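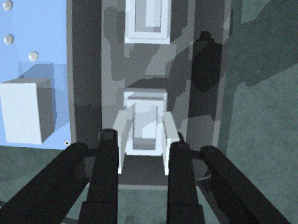

Gripper evaluation, simulation phase
Progress report for January
Prepared by Fouzia Mengal

Summary

The simulation phase of the gripper comparison is nearly done. Two candidate grippers were modeled, the Gromano and the Plovar, and both have been run against the same tray-loading task. The Plovar model is ahead on placement. The Gromano model is easier to control and gives us less trouble with clearance. I am not ready to recommend one over the other, and I am asking to keep the February budget as planned so that both can go on to bench tests.

Work completed

The tray model was rebuilt from the drawings supplied by Liao. The earlier version had the central strip too low, so every result from before the rebuild has been dropped from the comparison. The fixtures now sit in line along the raised strip with a channel down each side, and the gripper has to straddle a fixture with its pads without pressing on the channel walls.

The four-bar linkage has been modeled with its real joint limits. In the first version the fingers closed in a straight line, which made the task look simpler than it is. On the real hardware the pads swing in a shallow arc as the jaws close, and they meet the sides of a fixture slightly higher than they start. Adding this cost us most of a week, but it changed the results enough to justify the time.

Lighting was also varied. The wrist camera model looks along the fingers toward the tray, and hard shadows fall across the strip and into the channels. The Vutulico detector, which we use to find the fixture edges, at first took the edge of a shadow for the rim of a fixture in many of the runs. Retraining on renders with mixed lighting brought this down. It still happens when a shadow lies right along the top rim, and I would like to see how it behaves with real images before spending more on it.

Results so far

With the retrained detector, the Plovar model completed 67 percent of attempts on the hardest lighting setting. A completed attempt means the fixture was gripped, lifted clear of the strip and set down again within tolerance. The Gromano model came in lower on the same setting. On even lighting the two were close, and I would not read anything into the gap.

Most of the Gromano failures were late ones. The grip was good but the fixture tilted on the way down, and the lower edge caught on the strip. A slower descent helped. Plovar failures were mostly at the approach, where one pad touched the fixture before the other and pushed it off line. We tried a wider opening, and that brought the outer links too close to the panel beside the tray.

Contact behavior is the weakest part of the model. Pad friction is set from the data sheets, and small changes to it move the results more than I am comfortable with. I have left the value alone for both grippers so that the comparison stays fair, but the percentages should be treated as a ranking and nothing more.

Problems and delays

The controller interface is behind schedule. The Gromano unit takes position commands and the Plovar unit takes force commands, and the shared test script was written on the assumption that both would take position. Two options were looked at. We could write a thin layer that turns one into the other, or keep two scripts and accept some differences in timing. The layer is being written now. It works in simulation but has not been tried on a controller.

Rendering time went over the estimate. The extra lighting runs were not in the original plan, and they filled the shared machine overnight for much of the month. There was no added charge, but other groups had to wait.

Spending

Spending is within the approved amount. The pad material order was moved to next month — the supplier had only the softer grade in stock. No money has been moved between lines.

Next period

Mount both grippers on the bench arm and repeat the even-lighting runs first. Measure pad friction directly and put the measured values back into the model. Finish the command layer and test it on the Plovar controller. Collect real wrist camera images under the bench lights and score the detector on them.

One decision is needed from your side. The second bench arm is booked for another project until the end of February. If it can be released early, the two grippers can be tested side by side. If it can't, they will be swapped on a single arm and the bench phase will run into March.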